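Week six on the arm, and the gripper finally closes at the same force twice running. Notes for anyone at the Brunddale club who missed Thursday, and for me when I have forgotten all of it by November.

The task for the Petek round is table tidying. Teams get a table with household objects on it, a list of target positions and 200 seconds. Points are given for each object placed, and taken away for anything knocked over or dropped. The rules are four pages long and two of them are about the emergency stop.

Our first plan was to script every move. It held up as long as the objects started within a few millimetres of where we had measured them, and they did not, so we dropped it. We now drive the arm by hand, record the joint angles and the wrist camera together, and train a small policy on the result. At the last count we had 817 recordings, of which I would trust perhaps two thirds. The rest have long pauses where the driver was thinking, and the policy learns the pauses as well.

Most of this week went on plants. A pot is an awkward thing to grip: the sides taper, the top is wider than the base, and if the fingers close too high they catch the leaves. Small pots tip. The saucers are a separate problem, as they are low and the fingers have to come in almost flat to the table.

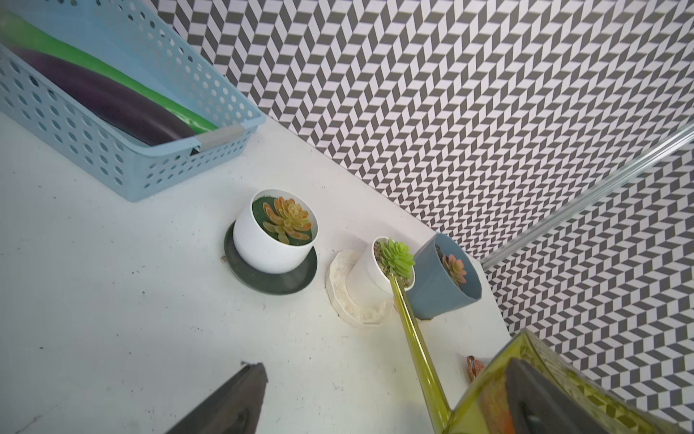
Mehrangiz Abbasi thinks I am wrong to mix the plants with the other objects at this stage. Her view is that we should record 200 clean runs of one pot onto one saucer, train on those alone, and only then add anything else. I said the judges will not clear the table for us. She said the judges will not be marking our training data either, and that a policy which cannot do one pot will not do three. We have agreed to try it her way until the end of the month and compare.

Other changes, in no particular order.

The wrist camera exposure is now fixed. On automatic it shifted whenever the arm moved over the white tabletop, and the same pot came out at two different brightnesses in one run.

Finger speed on closing is down by half. It costs time, but the slower close gives the driver a chance to stop before a pot goes over.

The training script from Lasberg has been replaced with Zevolen, mainly for the logging. A full run is 3000 steps and finishes overnight on the club machine - provided the screen lock is left alone. Please leave the screen lock alone.

Still to do: a proper grip for the watering can. I have been taking it by the body and the spout swings round into whatever is next to it. Taking it from the other side may be enough. If not, we will have to change the order and move the can first, which means recording a good part of the set again.

The arm is free on Tuesday evening if anyone wants driving practice. Bring your own gamepad, as the left stick on ours drifts.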